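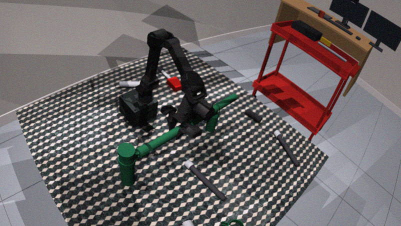 Am Computer geplant: Der schwarze Roboterarm hält ein grünes Rohrstück, rechts steht der rote Wagen.

Was kostet eigentlich ein Roboter?

Stell dir vor, deine Schule darf sich einen Roboterarm wünschen. Toll! Aber halt, erst wird gerechnet. Wer einen Roboter kauft, braucht nämlich noch eine Menge anderer Sachen, und die stehen oft gar nicht im Prospekt.

Birthe Kjærgaard plant solche Arbeitsplätze für die Werkstatt Gendlow. Bevor sie auch nur eine Schraube bestellt, baut sie alles am Computer nach. Simulation heißt das. Da kann sie den Arm hin und her schieben, so oft sie mag, und es kostet keinen Cent extra!

Und so sah ihre Einkaufsliste aus:

Roboterarm mit Greifer: 2.000 Euro
Rollwagen, Matte und Übungsteile: 691 Euro

Macht zusammen 2.691 Euro. Puh! In der Kasse lagen aber nur 2.000 Euro. Was nun?

Birthe fragte ihre Kollegin Elínborg Þórarinsdóttir, und die fand einen gebrauchten Arm für 1.834 Euro. Immer noch zu viel, wenn man den Rest dazurechnet. Rechne ruhig mal nach! Also haben die beiden beschlossen, den Arm gleich zu kaufen und mit den anderen Sachen bis Oktober zu warten. Das nennt man: in Etappen kaufen.

Beim Planen muss man auch an den Platz denken. Wie weit reicht der Arm? Kommt er an alle Rohre heran? Wo stellt man den Wagen hin, damit niemand dagegenläuft? Und wo sitzt der Mensch, der am Computer arbeitet?

Zum Ausprobieren: Nimm ein großes Blatt Papier und zeichne deinen eigenen Roboterplatz von oben. Schreib an jedes Ding einen Preis und zähl alles zusammen. Wie lange müsstest du dafür sparen, wenn du 11 Euro im Monat zurücklegst?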